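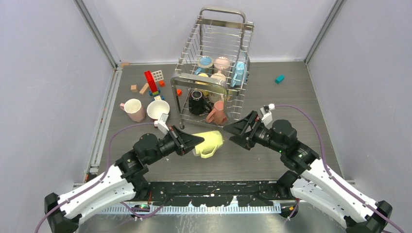 A dish rack is a frame that holds washed dishes while they drain and air-dry. Most are made of steel wire, plastic or wood. Plates stand upright in slots or between wires, which keeps their faces apart and lets water run off. Cups and mugs are usually set upside down or on their sides, and bowls are tilted.

Larger pieces such as pitchers take up the space of several cups and are often left to dry beside the rack. Racks used on a counter commonly have a tray underneath, while those hung over a sink drain directly into it.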